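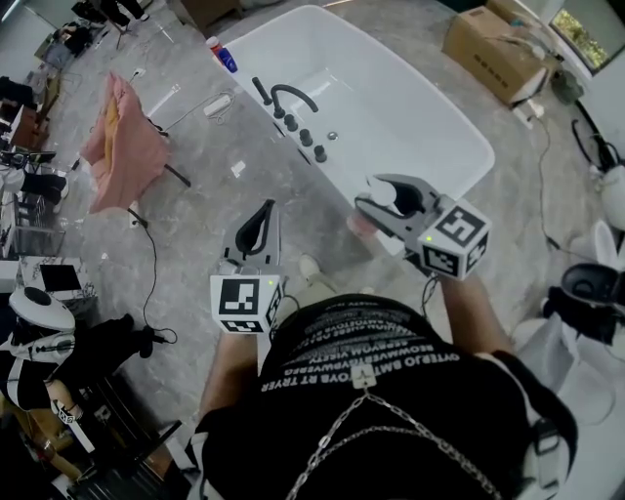 I have been rewriting the pose filter in Lokus, the small library I maintain for turning marker detections into gripper trajectories. The old version treated each detection as independent and smoothed the result afterwards with a fixed window. That works on a plain workbench. With a white marker cube on each gripper and a large white bathtub behind them, the quad detector has much less edge contrast to work with where the border of a cube overlaps the rim, and the corner estimates wander. The smoother then spreads the wander over its neighbors.

The obvious first fix was to tune the adaptive threshold. I spent an evening on that and got a setting that was better on the tub and worse on the floor. Gray marble pattern produces a lot of short line segments, and a more permissive threshold passes many of them to the decoding stage. The decoder rejects them correctly, but it takes time to do it, and the per-frame budget is 10 ms.

What I have now is a filter per cube instead of per marker. Each cube is a rigid body with known marker positions, so any visible face constrains all of them. The solver takes every corner it is given, weights it by the local gradient, and solves for one pose. If only one face is visible, the usual two-solution ambiguity comes back, and I keep both candidates alive for up to 3 frames before picking the one with the lower accumulated reprojection error. Aldana Aravena suggested keeping them longer. I tried it, and the latency was not worth the few flips it removed.

The search region is predicted from the last pose plus the gyro. This cut the number of candidate quads per frame from 2,000 to under 500 on the worst recording, and most of the floor texture is never looked at.

Things that are still wrong:

Left and right are assigned by marker ID, and the ID table is read once at startup. If you swap a cube you have to restart. Ismail Shawky has a patch for this that I have not merged.

The gyro bias is estimated at the start of a session and then held. On long sessions it drifts enough to push the predicted region off the cube, at which point the code falls back to a full-image search and the timing goes with it.

Jaw width is computed from the finger pose and is noisy when something narrow is being held. A small bottle is close to the worst case, as the jaw angle changes very little per millimeter there. I want to replace the linear fit with a lookup table measured per gripper.

The branch is called wunden and the tests pass on it. The config format changed in March, so older calibration files need the conversion script run on them first. I will merge once the bias estimate runs continuously.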